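About Us | Computer Help & Support

About Stostow

Stostow started with a printer. It was an old office laser that worked perfectly well on Monday, and then somebody installed an update and it never printed another page until we had spent most of a weekend tracking down the right software for it. We wrote down every step as we went, put the notes on a plain little website, and figured that might save one or two other people the trouble. By the end of July, we had 438 emails asking what else we could help with!

That is still more or less what we do. We write guides for people who use a computer every day and don't especially want to become experts in it: how to back up your photos, how to move your mail to a new machine, what to do when the sound disappears after a restart (it happens more often than you'd think, and it is usually a five-minute job).
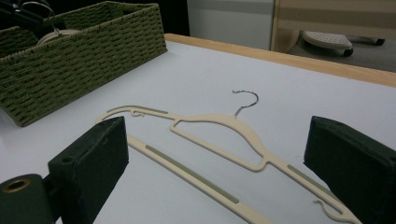
How we work

Every guide gets tried on at least three computers before it goes up, and one of those is always an older, slower one, as plenty of our readers are getting by with exactly that. If a step needs a warning, we put the warning before the step. We learned that the hard way with an early article about resizing partitions, and we are still sorry to everyone who wrote in about it.

There are eight of us now, split between the main office in Cunberg and a smaller one in Sarkska, where the help desk sits. We meet over a video call on Thursday mornings to go through the questions that came in during the week, and the ones that keep coming back usually turn into new guides. If you wrote to us about your webcam and saw an article on webcams a little while later, yes, that was probably you, and thank you.

We also look after Hứa, our free backup reminder. It sits quietly in the corner of your screen and nudges you when you haven't saved a copy of your files in some seven days. You can change that to whatever suits you, or switch it off altogether.
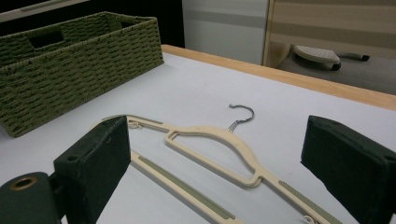
Cream hanger with a dark wire hook

Getting in touch

The easiest way to reach us is the contact form, and a real person reads each message. Please tell us which version of your system you have and, if you can, the exact words of any error you're seeing. We can't promise to fix everything, but we do love a good puzzle, and we'll always write back.

Last updated: July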